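Vallby Soft Packaging Collection
Progress report to the Merkari Fund, period ending June
Prepared by Humaira Chaudhry, project lead

Collection
All the drop-off points in the Vallby plan are now open. The last to start was the one at the Carutetti grocery, which was held up while the store moved its entrance. We collected 949 pounds of soft plastic in this period. Most of it was bread bags, produce bags and the outer wrap from paper towels. Snack packets are a small share by weight but take up a lot of sorting time.

Sorting
Sizwe Zulu runs the sorting shifts, which now start at 8:30 a.m. so the hall is free by lunch. Food residue is still the main problem. Bags from the apartment buildings on the north side come in dirtier than the rest, and we think the sign over those bins is too high to read. Mudassar Sandhu will lower it and add a second one in Spanish, with wording checked by Zulema Echeverría.

Subramaniam, our processor, turned back two loads early in the period. Both had foil-lined material mixed in with clear film. No loads have been turned back after we began keeping the two streams in separate cages.

Outreach
We printed about 3,000 leaflets and delivered them door to door. Sobia Awan also gave talks at the library and the senior center. The library talk was full. The senior center talk was not, mainly due to a clash with a bus trip, and we have asked for a new slot in the fall.

Budget
Spending is in line with the plan apart from transport. The van needed a new clutch, and $700 was moved from printing to cover it, as agreed by email. We do not expect to ask for more. The printing line can absorb the change if the fall leaflet stays at one page.

Next period
Our main task is a clearer sorting guide for residents. The current one says "wrappers" and leaves people to guess, and we get more questions on this than on anything else -- especially about small snack packets. The new guide will show common types of packaging, among them a glossy black packet with a crimped seal and a zigzag-cut top edge, so people can check what they have against a picture. Subramaniam will go through the draft before it goes to print. 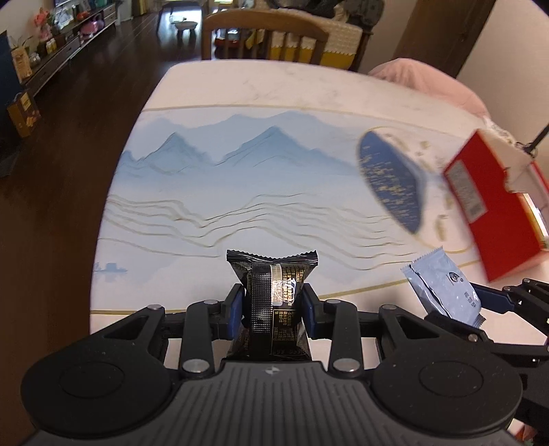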